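Parquet à bâtons rompus : huiler ou vitrifier ?
Forum Sols et revêtements
2 décembre 2018

catacutan18
Bonjour à tous ! Je me lance enfin dans la rénovation de mon parquet (pose à bâtons rompus, 70 m² quand même) et je tourne en rond sur la finition. Le ponçage est fait, j'ai passé le dernier grain hier et j'ai encore de la poussière dans les oreilles. Le vendeur de chez Farell me pousse vers l'huile, mon beau-frère ne jure que par le vitrificateur mat. Je voudrais garder une teinte claire, surtout pas ce jaune orangé de chez mes parents. Vous avez pris quoi, vous ?
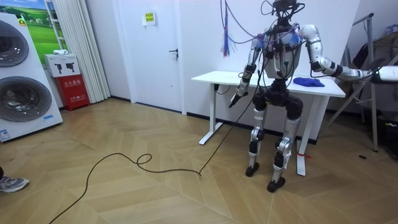 Autre question tant que j'y suis : il me reste des joints ouverts le long du mur côté fenêtre. Pâte à bois toute prête, ou liant mélangé à la poussière de ponçage ? J'ai gardé deux sacs de poussière fine au cas où.

lamedebois
Vitrificateur à l'eau, sans hésiter. J'ai mis du Parkix mat il y a des années, deux gamins et un chien plus tard je n'ai rien retouché. L'huile c'est très joli, mais il faut aimer y revenir.

surstead_bzh
Pas d'accord du tout avec lamedebois ! Le jour où ton vitrificateur est rayé à un endroit, tu reponces toute la pièce. Avec l'huile je reprends juste la zone abîmée, un chiffon, un pad blanc et c'est reparti. Et le toucher n'a rien à voir.

lamedebois
Sauf que les reprises locales, ça se voit à contre-jour, surtout sur des bâtons rompus où le fil change de sens à chaque lame. Chez ma sœur on dirait des taches.

surstead_bzh
Elle n'a pas dû bien essuyer l'excédent, alors...

mimi2369
Pour les joints : liant + poussière, la couleur tombe bien plus juste. Par contre fais un essai dans un placard, chez moi ça a viré plus foncé que prévu :(

catacutan18
Merci à tous ! Je fais un essai des deux finitions sur des chutes ce week-end. Surstead, tu mets combien de couches d'huile ?

surstead_bzh
2 couches fines, et tu laisses sécher la nuit entre les deux. Pas de tapis avant plusieurs jours.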